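Wukoditz arm cell: restart checklist after the gripper fault
Inspected by Ans Dierckx, 2nd July. Second reader: Riet Van Wijk.

Background: the simulated cell stopped with a joint torque error while closing on an object. The log shows the fingers still being driven for 3 seconds after contact. The same controller settings go to the real cell at Vermeulen, so the fault is treated as a safety matter.

1. Emergency stop in the control panel
OK. Stops the arm from every start pose.

2. Force limit on finger closing
FAIL. The limit was missing from the Rininico settings file. Restored and reloaded, needs a second check.

3. Contact reporting
OK after restart. Before that, messages arrived late.
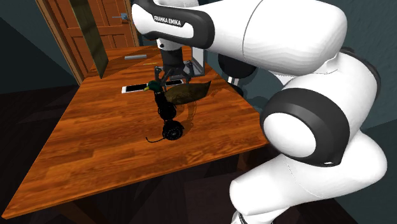
4. Table layout
Comment: the duck, the headphones and the phone lie close together under the gripper. Test the approach with all of them left in place. Do not clear the table to get a pass.

5. Cable on the headphones
OPEN. Thin parts are handled badly by the collision model. Riet to ask Forville if the mesh can be replaced.

6. Speed near the table
OK at 20 percent. Not tested higher.

7. Long run
OPEN. 3,000 cycles with the restored limit, log kept on. Any torque error ends the run and goes back to item 2.

Release to the Vermeulen cell: NO. Items 2, 5 and 7 must be signed by both readers first.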